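Hikodport library reopens its upstairs rooms, and the town comes by to see

HIKODPORT, Nov 5, 2018 — The line for coffee reached the front steps before the doors were even unlocked, and by midmorning it was hard to find a place to set down a cup. After a long summer of dust and plastic sheeting, and a good part of the fall besides, the Hikodport public library has opened its second floor again, and a great many people seemed to feel they ought to come and see it for themselves.

The upstairs had been closed since April, when a leak over the reading room brought down a stretch of plaster and soaked the carpet right through to the boards. Luckily it came down at night, and the only losses were a shelf of old atlases and an armchair that had its loyal friends. The staff moved what they could to the ground floor, where for months the large-print novels shared a corner with the seed catalogs and the children's story hour had to be held beside the copier.

"People were so patient with us," said Josefina Jara, the head librarian, who had been up late the night before putting labels on shelves. "I had folks come in and whisper, even with the drills going. I thought that was very sweet."

The roof was the first job and the biggest. The work went to Kocsis, a family firm from Carkbridge, and it took longer than anyone hoped, partly on account of the rain in the spring and partly because the old slates turned out to be an odd size. Matching ones were found at last in Zilitz, where a school was being taken down, and they came over on a flatbed with a tarp tied across them. If you stand by the bicycle rack and look up, you can make out the new patch, a shade bluer than the rest.

Inside, the reading room has kept its tall windows and its long radiator, which still knocks when it warms up. The walls are a soft cream now — they had been green for as long as most of us can remember — and there is a proper ramp between the reading room and the local history shelves, in place of the two steps that have tripped so many of us over the years. The room across the landing, once used for storage, has been cleared out for classes, clubs and anybody who needs a table for an afternoon. 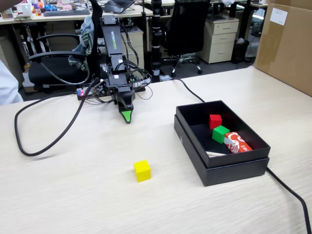
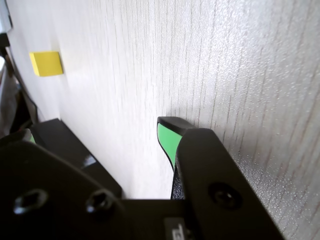
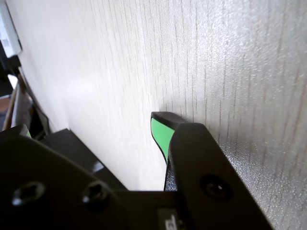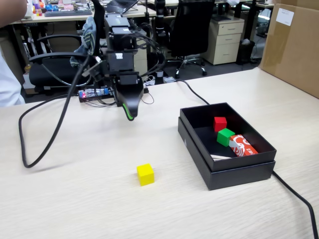 Rigoberto Cáceres, who taught history at the high school until he retired, went straight to the local shelves and stayed there most of the day. He was pleased to find the harbor records back in their old order, and more pleased that the bound newspapers can now be reached without a ladder. He has been working on a history of the ferry for longer than he cares to say, and the closing had left him stuck in the middle of a chapter.

"I had a ship halfway across the bay since spring," he said. "Now I can bring her in."

There were little speeches, of course, and they were kept short out of kindness to the people standing. Sulastri Ong, who chairs the library board, thanked the town for voting the extra money and thanked the 26 households that stored boxes of books in their spare rooms and garages. Most of those books are home again. A few are still out, she said, and if you happen to have a carton marked "Travel, M to R" under your stairs, the front desk would be very glad to hear from you.

The new upstairs hours will take a little getting used to. The second floor will open an hour after the ground floor and close at the same time, except in school vacations, when both will open together. Story hour has gone back to its old spot by the east windows, and Yeison Llanos will be reading there as before, with the same puppets. Anyone wanting the table room can put their name down at the desk. It holds 20 people, and there is no charge for residents.

Some things are still to be finished. The elevator is waiting on a part, the clock on the landing has gone off to be cleaned, and the new armchairs are expected before the holidays. Pieter Hoekstra, who has read his morning paper upstairs for years, tried out one of the plain chairs in the meantime and said it would do until then, though he did ask whether the old armchair might be saved. Ms. Jara told him she would look into it.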